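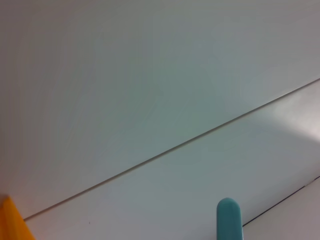 Most complaints about jointed work surfaces come down to the joint. Kazimír Vrabec has been fitting them for 15 years, the last several at Jevau, a small shop that makes and installs worktops and wall panels for kitchens and workrooms. He prefers to talk about the line between two panels and leaves color to the customer.

"A pale surface shows you everything," he said. "On a dark speckled top you can be half a millimeter out and it disappears. On a plain gray-white there is no pattern to hide in. The line is the only thing to look at, so people look at it."

Asked whether the answer is to make the line vanish, Vrabec said he rarely tries. A filled joint in a plain light color tends to show later as a faint stain, and customers dislike a stain more than a clean gap. He would sooner leave a narrow shadow line of even width along the full run. The width is agreed before cutting. His upper limit is up to 2 millimeters, and he goes there only where the room has large swings in temperature.

Straightness is checked with a long rule, then by eye from a low angle at one end. "The rule tells you the edge is straight. It doesn't tell you the two edges are straight together. For that you get your chin down near the panel and look along it."

Level between the panels is a separate matter. A fingertip will find a step that a rule misses. Vrabec draws a fingernail across the joint in both directions every hand's width or so, and marks any catch with pencil on low-tack tape. Catches are corrected from underneath with packing. He does not sand a finished face, and he has replaced panels that other fitters had sanded. The dull patch left behind could be seen from the door.

Pankaj Kaushik handles surveys and aftercare for the same shop. His part of the conversation was mostly about light. Satin finishes are sold as forgiving, he said, and for fingerprints they are. Glare is another question.

"You get one soft bright patch, and it moves when you move. If it crosses a joint and breaks, the panels aren't in the same plane. If it carries across, leave it alone. I do that check before I take out any tool."

He also uses the light to deal with reports of uneven color. At a workroom in Sterkudau, a customer believed that one panel had been supplied in a greener shade. Kaushik covered the window and looked again under a hand lamp, and the two panels matched. The job stayed as it was. In a second case the panels did come from different batches, and one was exchanged.

On cleaning, the two men differ slightly. Vrabec recommends a damp cloth drawn along the joint, never across it, followed by a dry one. Kaushik allows a soft brush for crumbs and a drop of dish soap. Both advise against scouring powder, which packs into a groove and is hard to get out.

The shop's job book lists 1,293 joints at present. Of those, 13 have needed a return visit, according to Kaushik. Nine were packing that had settled. The rest were edge damage, mostly from heavy items dragged across the line.

"Lift it," Vrabec said. "Then put it down on one side or the other."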